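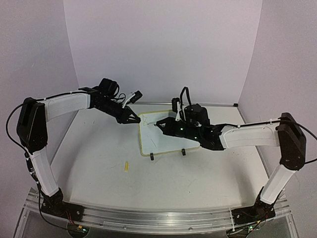
Chibuzor Ekpo welcomed the change but asked that the older hand cream remain on sale through the winter, noting that many customers with dry skin had used it for years and would want time to compare the two.

The request follows an announcement by Brodden on Wednesday that its Husten line of hand and body care will move to a fragrance-free formula. The change covers 11 products, among them the daily hand cream, the overnight balm and the foot lotion. The first of them will reach stores in November, and the remainder will follow as present stock is sold.

According to the company, the new hand cream was tried by 47 adults over 28 days. Participants applied it twice a day and kept a short written record of how their skin felt each evening. Brodden stated that the results supported the decision to remove added scent from the entire line – a step it had previously limited to its products for children.

Obinna Ugwu, speaking for Brodden, said the texture of the cream had also been adjusted. "The earlier version took several minutes to sink in, and customers told us so," Ugwu said. "The new one is lighter, and it can be worn under cotton gloves at night."
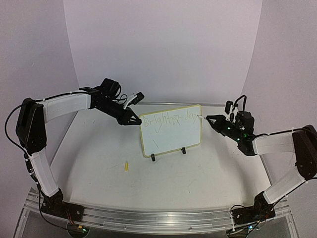

A small whiteboard with the words "Brighter day."

Prices will stay the same for the standard tube. A larger pump bottle will be added for households and salons, and a travel size will be sold in packs of 6. Both will be carried by Dimitriou, which has stocked the Husten line since its introduction and will continue to handle orders from independent pharmacies.

Customers who prefer the scented hand cream may still order it from Dimitriou while supplies last. Brodden said it had received the request for a longer changeover and would reply before the first deliveries are made. Unopened tubes of the earlier formula may be returned to the store of purchase with a receipt.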